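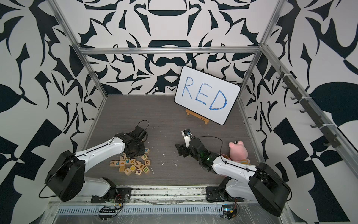

"RED" in blue marker on the little whiteboard.

Search this site Go

How I hang bold wallpaper without losing the pattern

Big swirly prints scare people off, but I promise they're doable! I did my whole hallway last September with a Bergeron roll, and the trick is all in the first strip. Draw a plumb line with a level (corners are never straight, trust me) and hang to that line.

Before you cut anything, unroll two strips side by side on the floor and slide them until the design meets. Mark the tops in pencil. Now cut, leaving a little extra at both ends.

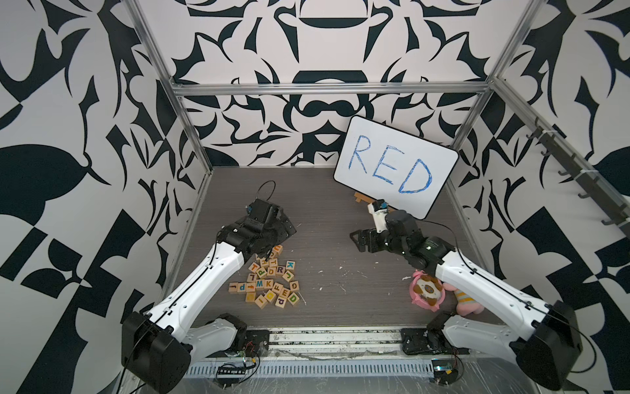
Paste the wall if your roll says so – mine did – and smooth from the middle out with a soft brush. Going around a corner, cut the strip so it wraps just a hair past, then start fresh with a new plumb line.

Wipe off stray paste right away, and change your blade often. I mean it, a dull one tears! 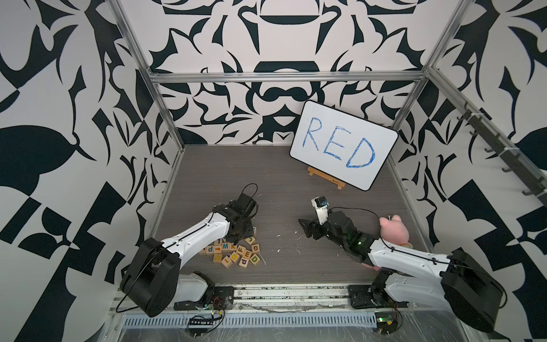
Bergeron fan here too, but I'd let the paste soak for 9 minutes on the heavier rolls, wrote one reader, and the seams lie much flatter.

158 shares 9 comments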